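手持夹爪自制项目 进展报告（第二期）

提交对象：Trirar 小额资助计划
撰写：Vira Kushnir
日期：2025年2月13日
报告范围：去年9月至今

一、项目现状

项目目标与申请书一致：在家里和共用工坊的条件下，做出一套成对使用的手持夹爪，用来记录人整理衣物的动作，再把记录交给 Brustik 机械臂做模仿训练。上一期报告写到外壳第三版打样结束。本期的工作主要是三块：把夹爪装齐，在真实的卧室里开始采集，以及处理采集中冒出来的结构问题。

目前能稳定使用的夹爪已经够两个人同时各拿一对。外壳和手柄为黑色，夹指为黄色，夹指中间开长槽，前面板上装两个并排的圆形窗口，下方贴二维码标签和四位编号。编号写进每段记录的文件头，后期对齐左右手数据时全靠它。

累计录得有效片段417段，其中317段已经完成切分和标注，其余排在后面。申请书中承诺的本期数量已达到。

二、装配与改动

1. 夹指

原先的夹指是实心件，手持久了前端偏沉，手腕容易往下掉。现在改成开槽的窄片，两指平行，闭合时靠根部的连杆保持间距。槽的长度试过好几种，太长了夹厚布会往外张，太短又减不下重量。最后采用的尺寸在图纸包里，文件名带 B 的那一份。

黄色是 Harvey Lemieux 提的。深色衣物在记录里占了很大比例，黑色夹指一碰到黑布，后期根本分不出指尖在哪里。换色以后手工修正的工作量明显下降。

2. 前面板

面板仍用螺丝固定。第二版曾经改成卡扣，拆装快，但是拆到后来卡扣发白，录着录着面板会轻微晃动，标定值跟着漂。换回螺丝以后，每次开录前只做一次快速标定。

标签的位置也动过。原来贴在手柄侧面，握住以后就挡住了，现在统一贴在两个窗口下方，扫码时不必松手。

3. 线缆

走线到现在仍是最麻烦的部分。人坐在床边操作，手臂要抬起、转动、越过膝盖，线短了扯手，线长了会扫到衣物。Nollel 的卷线能伸缩，可是回弹力偏大，放松时会把夹爪往回带。目前的做法是在肘部加一个布套，把线先固定在手臂上，再引到背后的小包里。Pavliuk 那边寄来一种更软的线，正在试，结果写进下一期。

三、卧室采集

从工坊转到卧室，是本期最大的变化。工坊的桌面平整，光线也可控，训练出来的动作放到床面上就不行了：床面软，高度比桌子低，人多半是坐着或者半蹲着做，手腕角度完全不同。所以本期把采集重点放在床上的衣物，任务分成抓取、提起、铺平、对折和归位。

床上铺的是夏天用的小块拼接凉席。这种席面有规律的缝隙，薄布料的边角容易卡进去，夹指贴着席面滑动时会有细小的震动，震动在惯性数据里看得很清楚。滤波参数因此单独调过一组，只用于席面。
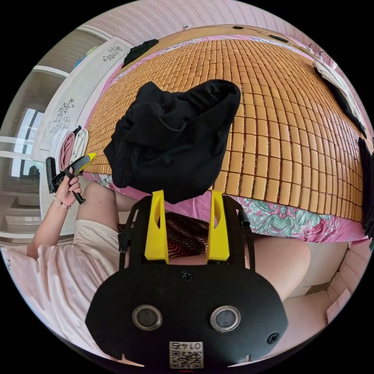
Man-lok Yeh 看完本期草稿后留言：席面这组滤波我有点担心。参数调得太狠，夹指刚碰到布的那一下也会被抹平，而抓取阶段最需要的恰恰是那一下。建议原始数据和滤波后的数据都留着，训练时各跑一遍再决定。另外，席子的缝对定位其实有用处，横竖都是直线，可以拿来检查轨迹有没有漂，别光把它当成噪声。

这条意见已经采纳。原始数据从第一天起就没有删过，两种版本的对比训练安排在下个阶段开头。用席缝检查漂移的办法也试了一小批，效果可用，脚本还比较粗糙，需要手动选起始角。

采集流程目前是这样的：两位操作者就位，先各自把夹爪全开全合，确认两侧读数正常；然后由一人报任务名，开始录制；做完以后双手停住，再结束。停住这一步是后加的。早期片段常常在动作还没收尾时就断了，切分的时候找不到终点，有一批只好作废。

单段长度限定在90秒以内。超过这个长度，操作者会开始赶动作，数据质量往下走，硬盘也吃紧。一件衣服没整理完，就分成两段录。

四、遇到的问题

深色衣物。黑色针织类在画面里几乎没有纹理，褶皱和开口很难标。标注时两个人各标一遍，差异大的再由第三个人看。这样很慢，标注进度落后于录制进度主要就是这个原因。

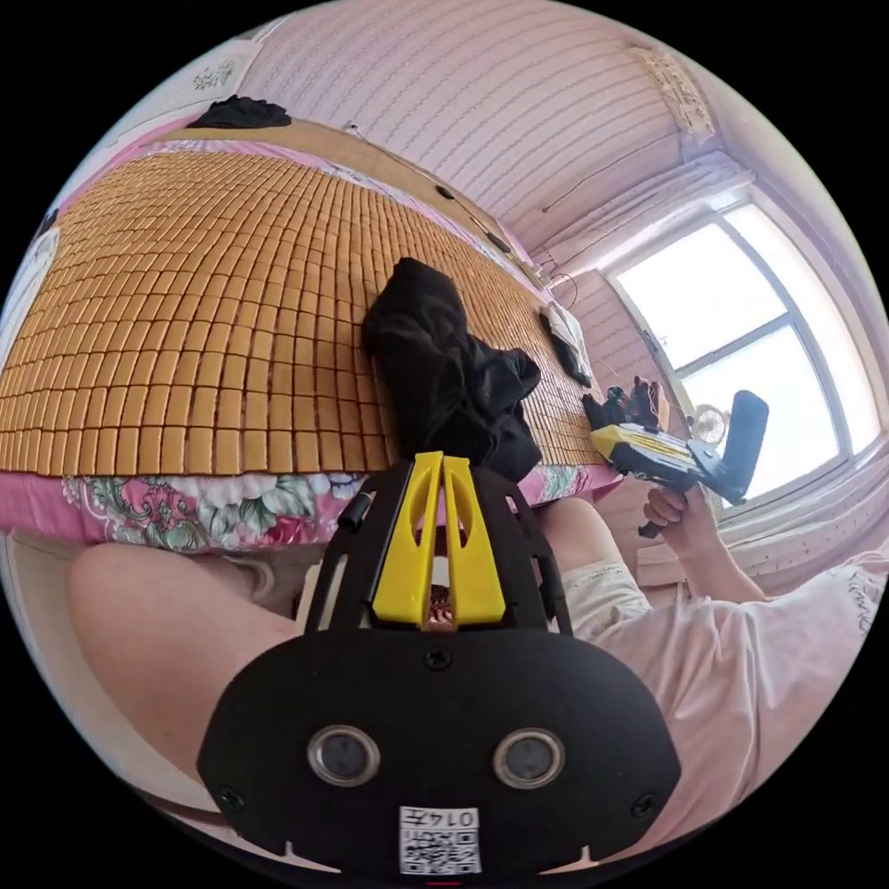

标注规则也因此改了一版。原先要求标出衣物的领口、下摆和两只袖口，遇到揉成一团的黑色衣物，标注的人只能猜，猜出来的点对训练有害。新规则允许填“不可辨”，但必须标出夹指准备下手的位置。改完以后，同一段素材两个人的结果接近了很多，返工也少了。旧规则下标过的片段正在按新规则重看，还没有全部看完。

窗边强光。白天靠窗的一侧容易过曝，夹爪转向窗户时有几帧完全发白。锁定曝光能缓解，代价是床的另一侧变暗。暂时的办法是把时间错开，上午录一侧，傍晚录另一侧，不再强求一次录全。

双手配合。单手动作的成功率在机械臂上已经比较像样，双手对折还差得远。主要原因是左右两只夹爪的时间戳有偏差，短任务里看不出来，时间一长就错开了。Dale Sandhu 重写了同步部分，由一台设备统一发时钟，另一台只负责跟随。新固件已经刷进全部在用的夹爪，旧片段用软件补偿，补偿不了的标为单手数据使用。

操作者疲劳。连续录制之后，手掌虎口的位置会疼，握姿随之变形。手柄包了一层软垫，略有改善。现在每录完一组就换人，换下来的人去做标注。

五、经费使用

本期支出以电机、线缆和打印材料为主，没有超出预算科目。原计划购买的升降台没有买，转到床面采集以后用不上，这笔钱申请转为存储设备，调整说明另附。电机坏过5个，其中多数是早期限位没有设好，夹指顶死以后过热烧掉的。固件里加了电流上限以后没有再出现同类损坏。

工坊的机时费按实际使用结算，票据由 Solange Fehr 统一整理，随本报告一并提交。

六、与原计划的偏差

第一，机械臂上的双手对折测试推迟。申请书写的是本期完成，现改到下一期，等时钟同步后的数据攒够了再做。

第二，增加了床面采集。申请书只写了桌面。这项改动在上一期报告里提过意向，本期正式执行，没有增加总预算。

第三，外壳图纸的公开时间提前。已经有两家共用工坊来信要图纸，与其一份一份寄，不如先把现有版本放出去，后续修改在说明文件里注明。
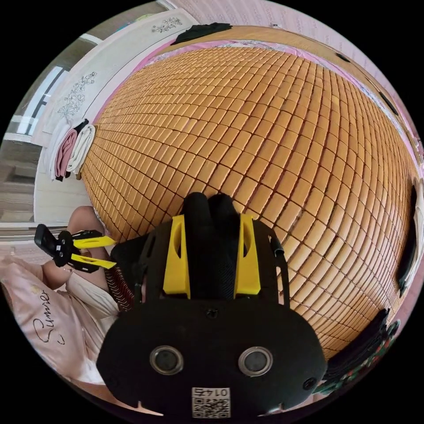

七、下一阶段安排

1. 完成剩余片段的标注，并把旧规则下的片段全部重看一遍。

2. 用原始数据和滤波数据各训练一次抓取任务，对比结果写入报告。

3. 试用 Pavliuk 的软线。如果耐弯折，就替换全部卷线；不行的话，继续用肘部布套的方案。

4. 在 Brustik 机械臂上做毛巾对折，先做单层，再做带厚度的。衣物对折放在毛巾之后。

5. 整理装配说明，补上线缆固定和标定两节。目前的说明只写到面板安装，照着做的人会卡在那里。

需要资助方确认的事项有两项：升降台经费转为存储设备，以及双手测试的延期。两份说明都在附件里，收到书面答复后执行。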